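Henport Residents' Help Forum
Shared Facilities and Supplies

Restocking of personal care items in shared kitchens

Posted by Mi-kyung Do

I manage the second-floor kitchen in a building of 44 units. The residents' handbook states that consumable items in shared rooms are to be replaced "as needed," but it does not say who is to place the order or how the cost is to be divided. Two residents have purchased items on their own and have asked to be paid back. Please advise whether a written procedure exists, and whether items such as hand wipes, tissues and soap fall under the same rule as dish soap and trash bags.

3 replies

Eulalia Alarcón
The handbook was revised in February. Under the revised text, consumables are divided into two groups. Kitchen consumables (dish soap, sponges, trash bags) are charged to the floor account. Personal care items are charged to the floor account only if they are kept in a shared room and are available to all residents of that floor. Items kept in a private unit are not covered, even when they are lent to others.

Residents who wish to be paid back should submit the original receipt with the unit number written on the reverse. Packaging printed in more than one language is acceptable – the receipt must, however, identify the item in English.

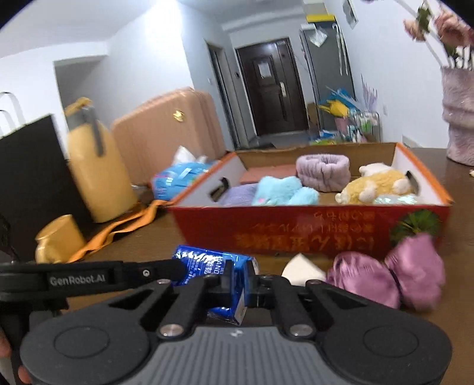
Blue packet with English and Chinese lettering, over a wooden table.

Please note that payment is made by credit to the monthly statement. Cash is not issued. A single claim may not exceed 63 dollars, and larger orders must be approved by the floor manager before purchase.

Asger Skov
We just buy ours at Orellana and split it. The form takes longer than the shopping.

Domingo Cabral
The reply from Ms. Alarcón is correct as to the two groups. I would add that the floor manager may open a standing order with Stollent, in which case individual claims are not required. Our floor has used this arrangement since the handbook was revised. The supplier invoices the building directly, and the manager signs for each delivery – an unsigned delivery slip will be returned by the office and the charge held until the following statement.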